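Moving the desks, week two

I've been meaning to write up the desk move since January, when we first got the keys to the upstairs room at Latlow. It's long and bright and it has a brick wall that curves at one end. I liked the wall as soon as I saw it. I liked it less once I had a tape measure out, because very little of what we own has a curve in it.

The old room on Draltden Street was a rectangle. Everything went against a wall and that was that. We had the same layout there for five years and I don't think I ever thought about it. The first week at Latlow we tried the same thing, desks flat to the brick, and ended up with a wedge of dead space behind one of them that collected pens, charger cables and one of my gloves.

So the second week I pulled that desk out and turned it on a diagonal. It's the white one with the L-shaped extension, bought secondhand from Hitberg when they were clearing a showroom. It came in two boxes and the bag of bolts had 18 in it where the sheet said 20. I wrote to them and they sent the missing 2 in an envelope, no note. The desk has been fine.

On the diagonal it does two useful things. You can walk behind it, and the extension gives you somewhere to put down whatever you were holding without covering the main surface. The drawback is that you can't push a chair in on the far side without knocking the divider. I've knocked it plenty. It stays up.

Under the right end there's the wooden cubby shelf. That came from my hallway at home, where it held shoes. I sanded the top and left the rest. Most of the compartments are still open because I haven't decided what belongs in them. Paper, probably. I bought baskets for it and they were half an inch too wide, so the baskets are back at home holding the shoes.

The flowers are artificial. I went back and forth on this. Real ones would be nicer but the heating in that room goes off at 7 in the evening and comes back on hard in the morning, and I gave up on cut flowers after the first bunch. The big bouquet is pale pink and cream in a pink vase, and it stands near the far edge of the desk with the white divider behind it. I tried it on the extension first and kept catching it with my elbow. The small white vase went on the second desk.

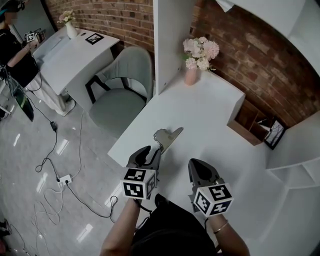 The white desk on its diagonal, with the second desk and the gray-green chair behind.

The chair is a Langat, at least according to the sticker I peeled off it. Curved back, black metal legs, light gray-green fabric that looks grayer on cloudy days. I would have bought a second one but they'd stopped doing the color.

Still to do: hang the small black frames. I have hooks, but I don't want to drill into the brick until I've asked, and the adhesive kind won't hold on it. I may put them on the divider instead.

I also need a lamp for the extension. The clip-on one from Draltden Street doesn't fit the thicker edge. If I find something I'll add it to this post.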